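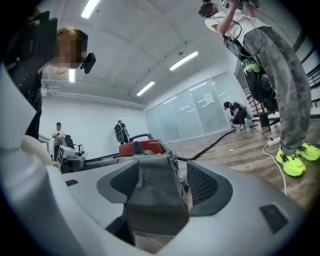

Looking after timber floors without making a full-time job of it

I grew up in a house with cork tiles and lino, so when we moved into our place in September and found ourselves with timber boards from the front door to the back step, I was thrilled for a good fortnight and then slightly terrified. Every shoe, every chair leg, every grain of sand from the beach seemed to be out to get them! I've calmed down a lot since then, and I've picked up plenty of tips along the way, mostly from people who have lived with timber for far longer than I have.

Start with the grit

Sweeping matters more than mopping. Grit gets walked around all day and behaves like sandpaper, so a soft broom or a dry microfibre pad every evening does more good than any bottle under the sink. If you use a vacuum, flick it to the hard floor setting so the brush bar isn't spinning (I ran ours on carpet for weeks before my neighbour Wilma Willems noticed the racket through the fence and very kindly came over to show me the switch).

Put a decent mat outside each door and another one inside. Check the backing on the inside one, as some rubber backings can leave a yellowish mark on finished boards. Felt or woven cotton is safer, with a proper rug underlay if it slides.

Mopping, but only just

Wring the mop until you think it's done, then wring it again. The boards should be dry a minute or two after you've gone over them. My bucket mix is a capful of pH-neutral floor cleaner in warm water, and that's the lot. I know everyone's nan swore by vinegar, and mine did too, bless her, but over the years it can dull a polyurethane finish. Steam mops stay in the cupboard as well.

Work with the boards and finish at a doorway, and do it in your socks.

Chair legs and the big furniture

Stick-on felt pads are cheap and they do fall off, usually at the worst moment. Clean the bottom of the leg with a bit of metho first, let it dry, press the pad on hard and leave the chair upside down overnight. Give them a look every couple of months, because a worn pad full of crumbs will scratch as badly as a bare leg.

For bookcases and the like, fold an old blanket, tip the piece gently and slide the blanket under. Two people, please.

Small scratches and dull patches

Light surface scratches often fade with a wax stick in the right colour. Test it somewhere out of sight, behind a door or under the couch, and buy a shade lighter than you think you need. Dull patches in a hallway are more often a build-up of old polish than wear, so try a proper clean before you ring anyone about sanding.

Sun and shade

A bright white room is a joy, but strong sun will change the colour of the timber, and a rug left in one spot all summer will leave its own outline behind. Shift rugs a little each season and draw the blinds through the hottest part of the afternoon.

Spills

Blot, don't rub. For candle wax, hold a bag of ice on it until it goes brittle and lift it with an old plastic card. Pot plants want a saucer and a stand with some air underneath, and it's worth lifting them now and then to check for damp.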